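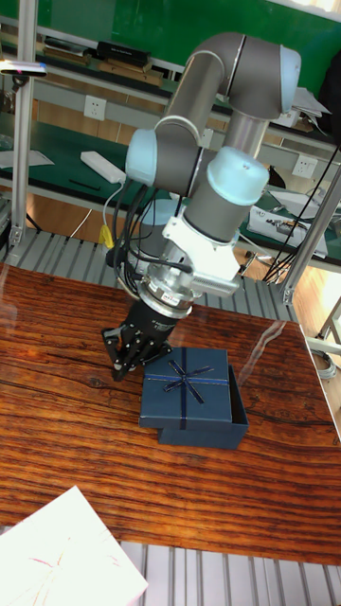

*Figure 1. Navy gift box, lid set off-centre, base rim exposed at the front right.*

**Progress report: Ketton lift-off lid gift box**
**Reporting period:** March to June
**Submitted to:** Quintana Small Manufacturers Fund
**Prepared by:** Remedios Villalobos, packaging development, Trulledley

## 1. Status

Work on the dark blue Ketton box is on schedule against the revised plan. The lid clearance study is complete. The ribbon and bow study is partly complete and will carry into the next period. The transit study has not started, pending delivery of the outer cartons.

No change to the total budget is requested. One transfer between budget lines is proposed in section 6.

## 2. Purpose of the period's work

The Ketton is a two-part gift box: an open base and a separate lid, with a ribbon crossing the lid in both directions and a bow tied where the bands meet. Retail customers of the earlier version raised two complaints. The lid was reported as tight when new, and the bow was reported as flattened or displaced after the box had been opened and closed several times.

The funded work addresses both complaints without changing the outside dimensions or the colour. The catalogue colour is navy, and the ribbon is specified in a dark blue close to the lid so that small variations in bow position are less noticeable from a normal viewing distance.

## 3. Lid clearance

Three clearances between lid wall and base wall were tested, referred to here as A (existing), B and C. Each was cycled 300 times. A cycle consisted of lifting the lid, setting it down and seating it fully. Lids were inspected at the start and at the end of each set for corner wear, wall bowing and ribbon movement.

| Clearance | Cycles | Lids seated without correction | Corner wear | Result |
|---|---|---|---|---|
| A | 300 | Low | Marked | Rejected |
| B | 300 | High | Slight | Retained |
| C | 300 | High | Slight | Rejected, lid rattles |

Clearance A behaved as customers described. When one edge was raised ahead of the others, the opposite wall bound against the base and the lid had to be rocked to release it. Clearance B released cleanly under the same treatment. Clearance C released most easily of the three, but the lid moved sideways when the closed box was tipped, and this was judged unacceptable for a gift product.

Partial opening was examined separately. It is the condition in which the lid is tilted and resting askew on the base, and it is how many customers first see the inside. With the lid in this position the light grey lining shows in the gap and contrasts clearly with the navy outside. The contrast is intended. It also makes any scuffing along the base rim easy to see, and rim finish has therefore been added to the inspection sheet. 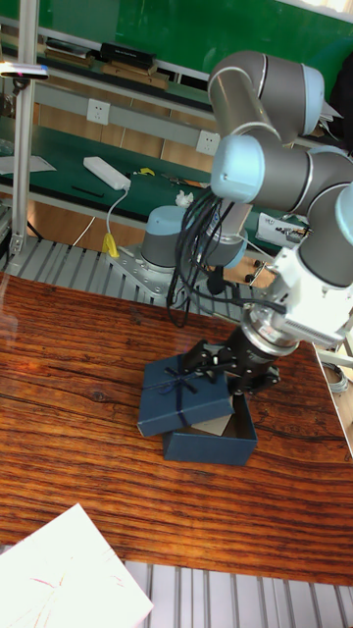 ## 4. Ribbon and bow

### 4.1 Placement

The bow is tied at the intersection of the two ribbon bands. On the earlier version the ribbon was held under the lid by adhesive at the ends only, which allowed the bands to creep along the top surface and take the bow with them. The revised version adds a fixing point inside the lid on each band.

Creep was measured from a reference mark at the lid edge to the centre of the knot. Of the 62 lids assembled with the revised fixing, seven showed creep above the permitted limit after cycling. All seven came from the first assembly session. The adhesive in that session had been given less open time than the data sheet calls for, and later sessions followed the sheet. The result needs repeating before it can be relied on.

### 4.2 Bow form

Two forms were considered: a raised double-loop bow and a small flat bow. The flat bow has been selected. It keeps its shape better under a stacked load, and it takes less ribbon. The raised bow was preferred in appearance by the sales office at Vuresden, and the choice may be reopened for the larger size, where boxes are not stacked.

### 4.3 Ribbon width

A thin ribbon is retained. A wider band was tried at the request of one stockist and dropped, as the knot became bulky and the bands wrinkled at the lid edge.

## 5. Lid position on closing

An additional observation was made late in the period and is reported here although it was not in the work plan. When the lid is lowered slightly to one side of the base, it can come to rest on the rim and look closed from above. From the side, part of the open base remains visible. With clearance B the lid usually drops into place when nudged – with clearance A it often did not.

The offset is a nuisance in shops, where a box left in this state on display collects dust inside the base. A small bevel on the inside lower edge of the lid wall is being considered. Tooling cost has been requested from the supplier. If the bevel cannot be made within the existing unit cost, it will be omitted and a note added to the stockist handling card.
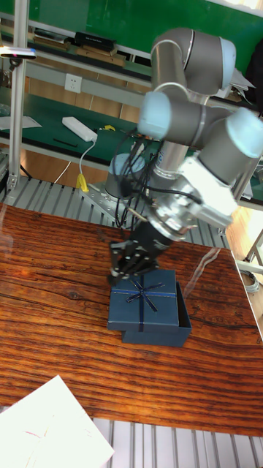 *Figure 3. Lid resting slightly to the left on the base; part of the base remains open on the right.*

## 6. Budget

Expenditure on materials was below forecast. Expenditure on ribbon was above forecast owing to the width trial described in 4.3 and to a minimum order quantity that had not been allowed for. Approval is requested to transfer the materials underspend to the ribbon line. Labour is on forecast.

Surplus wide ribbon will be kept at Trulledley for sample work and is not charged to the project beyond the original purchase.

## 7. Open items

- Repeat of the ribbon creep test, with 28 lids assembled in a single session and open time logged for each lid.
- Bevel quotation, due in July.
- Delivery of outer cartons for the transit study. The supplier has moved the date once already.
- Rim finish: acceptance limits to be agreed with Vuresden, with a marked reference sample held at each site.
- Colour check of ribbon against lid under shop lighting. The present match was approved in daylight only.

## 8. Work planned for the next period

The creep test will be repeated first, as the fixing method must be settled before boxes are committed to transit trials. The transit study will then run on clearance B with the flat bow and the retained ribbon width. If the cartons are late again, the colour check will be brought forward to use the time, and the transit results will be reported in October.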